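Lavent Play Table Set - Item 2717

Product information for schools, nurseries and family centers

The Lavent Play Table Set is supplied by Treritz for use in pretend kitchens, reading corners and supervised group rooms. It contains tableware in quiet colors and a small selection of play food. Each piece may be ordered alone or as part of the full set.

Contents of the set

Plates, lavender, round, with raised rim
Mugs, pale blue-green, with side handle
Pumpkin buns, cream and orange
Cloth storage bag with drawstring

Plates and mugs

The plate has a flat center, so that a bun or a slice of play cake stays where it is put. The rim gives small hands an edge to hold. The mug is sized for children and adults alike. Both are sold as play and display items and should not be placed in an oven.

Pumpkin buns

The bun belongs to the Orellana bakery range. It is squat and ribbed, in the shape of a small pumpkin, and sits upright without support. Buns are sold in bags of 9 or in a classroom box of 30. They may be wiped with a damp cloth and mild soap. They should not be soaked or put in a dryer.

Ordering

Single pieces are normally sent within one week. Full sets are packed to order at the Plundov warehouse. Replacement buns carry the item number 311 - please quote this number and not the number of the set. Orders for the fall term should reach us by the end of June.

Schools may return unused items in their original packing. Storage bags that have been marked with a name cannot be returned.

Pumpkin bun and lavender plate on a white table

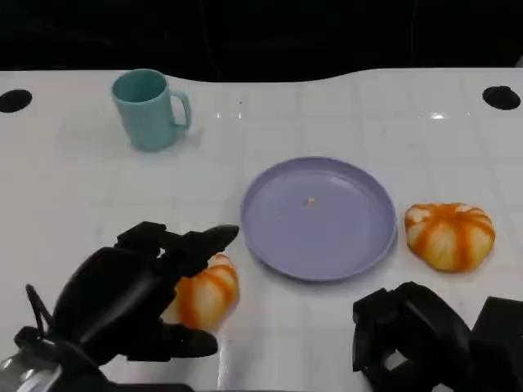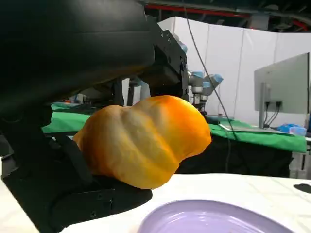
Customer comments

Marked as received 19th May: We use the buns for our shop corner as well as for the kitchen, and the children line them up by the till. The bag is a little tight when everything is in it - a larger one would be welcome. Could the plates also be offered in packs of two?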